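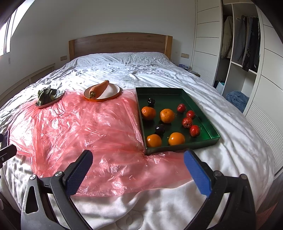 Fruit in the green tray, carrot and greens on their own dishes.

Has anyone hosted a handheld gripper demo at home? What should I set up?

Jendmont is doing home visits in our area in February and I signed up for one. They bring handheld grippers and let people sort things with them, to show how arms get taught to pick things up. I have a small apartment and no big table. The sheet they sent only says "a flat surface and household items." Is a bed really okay? And what kind of items? I don't want to waste their time.

Ristemier

A bed is fine. Put a plastic sheet or bag over the duvet and use a tray with raised sides so nothing rolls away. Fruit works well because the sizes are different. We had mandarins, plums, small red fruit and a big apple. The apple was the hardest for me, you have to open the jaws a lot more than you think. The small ones you can do right away. Our visit took 2 hours, and half of that was talking.
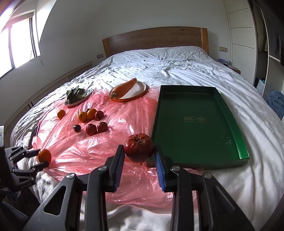 One gripper around the big apple, another holding a tangerine.

Leave a clear path on at least one side of the bed, and open the curtains if you get daylight. Ask them if you can try one in each hand. I found that much slower, but my kids liked it better than anything else.

Fashola

we did ours on the kitchen floor, worked ok but my knees hurt. don't use grapes

Condard

Agree with Ristemier on the tray. Two things to add. Check how soft your mattress is, as a heavy tray will sink and tilt when somebody leans on the edge. Ours did, so I put a board under it. Also weigh your biggest item before the visit. The one I went to asked for nothing over 300 grams and my grapefruit was 400, so it stayed in the kitchen. Jendmont may have a different limit, so email them first.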